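Building Services and Interiors, Unit 4
Fixing to walls and boards: handout
Notes prepared by Tyra Hedlund

Read before the March workshop. Bring the load table from Unit 3.

A fixing transfers load from an object to the material behind it. The choice depends on the base material, the direction of the load and how often the object is handled.

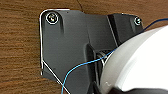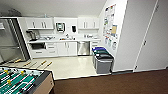 Fig. 1. First picture: plastic bracket on a wooden surface. Second picture: kitchenette with wall cabinets and dispensers.

4.1 Load direction
Shear acts parallel to the surface, tension at right angles to it. A shelf produces both. For a bracket of fixed height, the pull on the top screw rises in proportion to the distance of the load from the wall. Doubling the depth of a shelf with the load at its front edge doubles the pull.

4.2 Base materials
Solid timber: screw direct. Drill a pilot hole near an end or edge. Cracks reduce holding strength and should be avoided when setting out.
Plasterboard: find the studs first. Between studs use a cavity fixing and check the maker's figure for the board thickness.
Masonry: drill into the brick or block, not the mortar joint. Clear the dust before inserting the plug.

4.3 Worked case
A rail carries 100 N, evenly shared by 4 screws in shear. Load per screw is 25 N. If one screw is left out, the remaining three carry 33.3 N each. The even share assumes a stiff rail and a central load.

4.4 Repeated handling
Items that are pulled or pushed many times a day loosen at loads well below the static limit. In the Grønli exercise we apply a reduction of up to 40 per cent to the static figure. State the reduction used in your answer.

Exercise sheet 14 covers 4.1 to 4.3. The Predton case is set for the next unit and should be read beforehand.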